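八月 整理收纳课题 工作记录
记录:Renato Dimaculangan
在场:Maribeth Aquino、Princess Barredo,下午 Virgilio Javier 过来看了一会儿

接上次。手部标定文件已换成新版,左右手零位分开存,文件名后缀统一用 _L / _R,旧文件移到 old 目录,别再引用。上次右手拇指闭合方向反了,查下来是配置里符号写错,硬件没问题。

今日目标
1. 格架取放任务补采,重点是低层格。
2. 核对头部视角与固定机位的时间戳。
3. 新的抓取力上限试跑,给 Soledad Casado 的期中汇报准备数据。

上午
开机自检,腰部关节报一次通信超时,重启控制节点后消失,日志已存。上个月也出现过同样的报警,当时怀疑接头,换过线。这次先不拆,再出现一次就停机查总线终端电阻。

控制端参数:
手指位置环增益沿用上次
抓取电流上限 3000 降到 2000(驱动器内部单位)
手腕速度上限不变
单条录制时长上限 68 秒,超时自动截断并标记

降电流的理由:上限 3000 时薄壁件会被捏变形,Maribeth 在 Zuvik 驱动板的日志里也看到食指电流长时间顶在限幅上。降到 2000 后硬质小件仍能夹住,表面光滑的件还要多试几种姿态。小盒子用指尖捏,玩具水果用多指包握,两种抓法分开建标签,不要混在一个类别里训练。

低层格的问题还是老问题:手伸到底层时前臂容易先碰到上一层隔板的前沿。Princess 改了接近路径,先在格架外侧降到目标高度,再水平送入。代价是每条轨迹变长,收益是腕部力矩曲线干净很多,没有再出现碰撞尖峰。路径点写在 Isto 任务脚本里,分支名 lowshelf,合并之前要在仿真里重跑一遍。
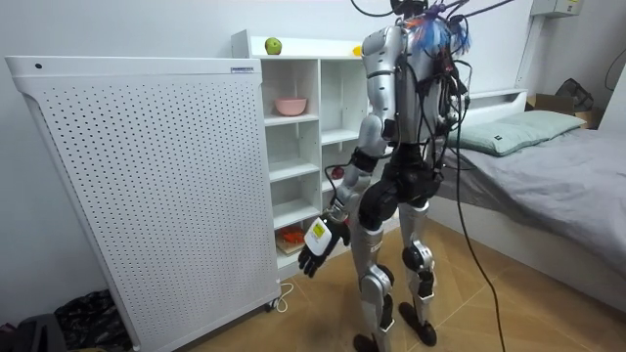
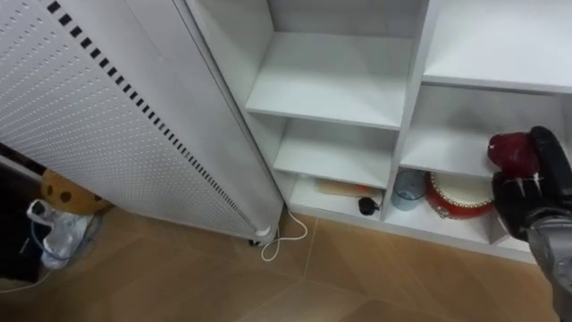
格架取放,手中持物。

时间戳核对:固定机位与头部视角的偏移稳定在 2 帧,头部滞后。按现在的流程在后处理里平移即可,不改采集端。Virgilio 建议改成硬件触发,我的意见是课题结束前不动,理由是已有数据都按软件对齐处理过,中途换方式会多出一套元数据格式。这条留到组会上定。

下午
抓取力试跑继续。失败条目按原因归类,初步看主要有以下几种:

a. 指尖接触点偏上,闭合时物体向下滑出。
b. 手掌朝向误差,拇指与食指不共面。
c. 放置时松手过早,物体距搁板还有间隙,落下后滚动。圆形件最明显。

c 类在脚本里加判断:腕部竖直方向力变化超过阈值后才允许张开手指。阈值先取经验值,后面用数据拟合。Princess 担心薄搁板受力后有弹性,力变化不明显,判断会一直不触发。已加超时退出,超时后保持抓握并退回外侧,等人工确认。

a 类和 b 类要分清楚,回看的时候光看头部视角容易误判,手背会挡住指尖。标注时两个机位都打开,拿不准的写“未定”,不要猜。

Baluyot 标注工具今天又卡死一次,打开长条目时内存占满。临时办法是先切片再标。正式修复要等 Maribeth 把视频解码那部分改成按需读取。

数据命名有两条不合规,物体字段写成了中文,导出时变成乱码。已手工改正。再强调一次,物体字段只用英文小写加下划线,对照表在共享盘 Dreltatari 文件夹下,新增物体先登记再录。

关机前检查:右手中指第二关节温升偏高,未到报警值。力矩限幅降了以后温升反而比上次大,原因不明,可能是低层格任务里保持抓握的时间变长。下次单独做一组静态保持,记录每个手指的温度曲线,中间不插别的任务。

待办
仿真重跑 lowshelf 分支:Princess
标注工具内存问题:Maribeth
静态保持测试方案:我,写完发群里
硬件触发与软件对齐的对比说明,一页以内:Virgilio
期中汇报的失败分类图:我和 Princess,图例用英文,Soledad 要求字号放大

补记:腰部超时的日志看过了,报错前总线负载有一个短峰,与标定文件重载的时刻重合。下次开机后先等自检结束再载入标定,看是否复现。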